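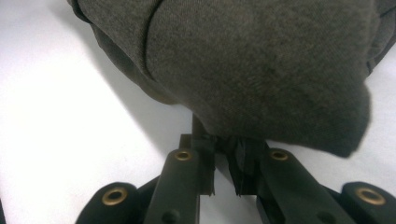 Progress report to Garimo, June

Collection of used workwear in Dodalholm continued at 11 sites. More than 1,000 garments were received and 700 passed sorting. The remainder await grading by fibre content. 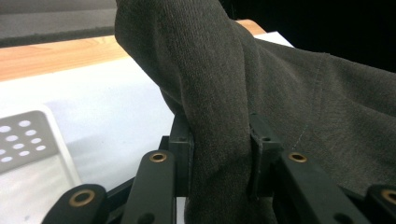 Repair costs are within budget. Sheehan returned 53 items with faulty zips, and these will be invoiced separately. Rosine Brunet has taken over site visits from Eduard Oravec. The second payment is requested on the agreed terms.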